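Dendance cell

The Dendance cell is a two-arm robot work cell made by Wilano for small parts handling and laboratory training. It consists of a pair of black jointed arms, a controller and a fixed cabinet that serves as the reference object for setup. Each cell is delivered with a simulated copy, in which the setup is rehearsed before the real arms are powered. The copy was built by Dramia and is updated along with the controller software.

Setup

Setup begins with the base bolts, which are tightened in two passes. The arms are then moved by hand to the rest position and the joint encoders are zeroed, starting at the base and ending at the wrist. An arm that has been zeroed out of order must be done again from the first joint.

The cabinet is measured next. Its position is entered in the controller as a keep-out volume with a margin of 30 mm on the sides and 35 mm over the top. Older manuals give one margin for all faces – this was changed after users reported elbow contact during overhead moves.

In the simulated copy, one arm at a time is raised beside the cabinet with the elbow bent and the forearm turned toward the wrist. The operator checks the gap from a steep overhead view, then repeats the check with the other arm.

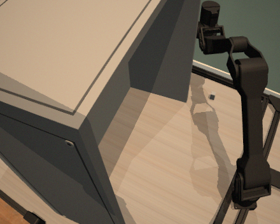 Maintenance

Routine care is light. Wrist brackets are checked for play every 8 weeks, and the end motor is run unloaded for seven minutes while the current is logged. A steady rise in the log usually points to a dry bearing. Bearings are replaced as a set with the pivot.

Elbow pivots are not greased in the field. A stiff elbow is removed with its bracket and sent back to Wilano, and the encoder on that joint is zeroed again when the part returns. The keep-out volume does not need to be entered again unless the cabinet or an arm base has been moved.

Software

The controller runs Amin, a motion package also used in other Wilano cells. The version dated 8/11/21 added separate margins for each face of the keep-out volume. Settings saved under earlier versions can be loaded, but the single margin is copied to every face and has to be corrected by hand.

See also

Keep-out volume
Joint encoder
Work cell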